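Tollis Help Corner – Visits and Open Days

What should I ask at a robot demonstration?

Posted by Palesa Moodley, November 2020 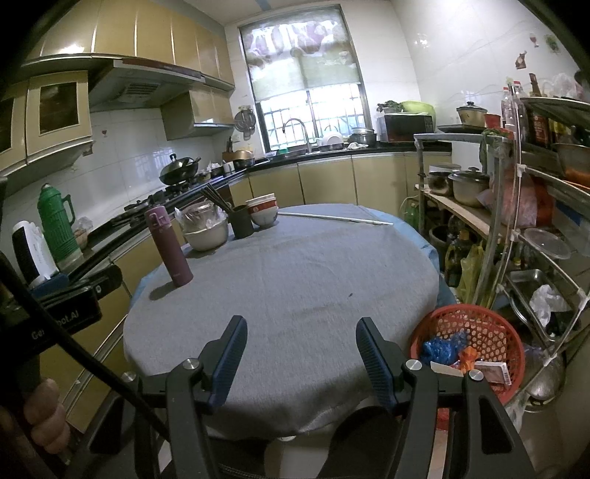
I am going to an open day at Piltel in June with my father, and they will show kitchen tasks done with grippers. Do visitors need to know programming to follow it?

No programming is needed at an open day of this sort, as the people on the stand explain each task in everyday words. My question to those who have been: what is worth asking, and how long does it take?

Tolera Fikre
I visited last time with my daughter. One demonstration takes roughly 20 minutes and there are two in the morning. Please ask how many tries the task needed before it went well – they told us six for putting a bowl on a shelf, and this I found more interesting than the good try. Ask also who stops the machine if it makes a mistake. Stand at the side, from behind you see only backs.

akl_reader
go early, parking is bad

Comments (2)

Palesa Moodley: Thank you both. My father wishes to know if there are chairs.

Tolera Fikre: There were a few along the wall, but they were taken quickly. I would bring a folding one.

This site uses cookies to remember your settings. Accept – Manage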